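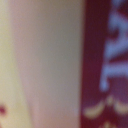 Crema, beige rosado y granate, los tres tonos que quiero combinar

Tendia Comunidad > Casa > Pintura y color
3.086 visitas

¿Granate en un recibidor pequeño con crema y beige rosado? ¿Se come la luz?

rincon_del_recibidor
Hola a todos, voy rápido que escribo desde el trabajo. Tengo un recibidor de 5 metros cuadrados, sin ventana, con la luz que llega del salón y gracias. Ahora mismo todo blanco roto, bastante triste. Me he encaprichado de esta mezcla: crema tirando a amarillo mantequilla, un beige rosado medio topo, y granate oscuro, tipo vino. Mi idea era crema en dos paredes, el beige en la larga y el granate en la del fondo, entera.
Dudas:
el granate en el fondo ¿acorta mucho el pasillo?
el beige rosado al lado del granate ¿se ve rosa? No quiero rosa. Mi casa no es una pasteleria.
¿mate o satinado? Ahí rozan mochilas, el paraguas, el perro...
Tengo mirada la Makell mate, que me pilla bien de precio. Lo quiero pintar en mayo, antes de que venga la familia. Gracias!!

brocha_y_cinta
Buenas. Tuve un fondo granate en un pasillo parecido y te cuento.
Acortar, acorta. En un pasillo largo y estrecho hasta viene bien, en 5 metros depende de la forma que tenga. Si es más bien cuadrado yo lo haría solo hasta media altura y arriba crema. Queda más abrigado y no parece un armario.
Lo del rosa: sí, va a tirar. Al lado de un rojo oscuro el beige cambia un montón, y con bombilla cálida más todavía. Incluso en tu foto, abajo el beige se ve más rosado y arriba más gris, siendo la misma franja. Pues en la pared igual, según la hora. Pinta 2 cartulinas grandes, una del beige que te gusta y otra un punto más gris, las pegas junto a un trozo de granate y las miras por la mañana y otra vez a las nueve de la noche con la lámpara encendida. No decidas con la carta de colores en la tienda, ahí todo se ve precioso.
Acabado: en la zona de mochilas, satinado o un mate lavable de los buenos. El mate normal en oscuro marca todo, pasas el dedo y queda la raya blanquecina. La Makell no la he usado, ni idea. Yo usé Jistari lavable y aguantó bien, aunque huele lo suyo el primer día.
Y el granate, capas. A mí me pidió tres y un repaso en las esquinas. Dale antes una imprimación gris, no blanca, te ahorras una mano seguro. Cinta buena para el corte con el crema y quítala con la última capa todavía tierna, si no se lleva pegotes.

nube87
Yo no pintaría nada de granate, que luego para taparlo sudas. Pon una alfombra granate y listo.

lunaspintora
Perdón el tocho que iba a poner, lo resumo, que tengo la cena al fuego.
De acuerdo con lo de las cartulinas. Añado: cambia el orden. Beige al fondo, crema en el resto, y granate solo en la puerta o en un mueble zapatero. Con tan poca luz, una pared entera de vino a las 7 de la tarde en invierno es un agujero, a mi me pasó en el cuarto de la plancha.
Si aun así quieres pared, que el techo sea crema también, no blanco puro. El blanco puro con esos tonos canta muchísimo y el crema parece sucio al lado.
En Chong hacen botes de muestra pequeños, te los tiñen al momento si llevas una referencia. Pregunta por el beige con "menos rojo", me lo entendieron a la primera.
Ah, y la bombilla neutra, no cálida. Cambia más que la pintura.

rincon_del_recibidor
Uf, gracias. Me quedo con lo de media altura + techo crema. Lo de la alfombra con el perro, imposible. Esta tarde voy a por las muestras y a por cartulina.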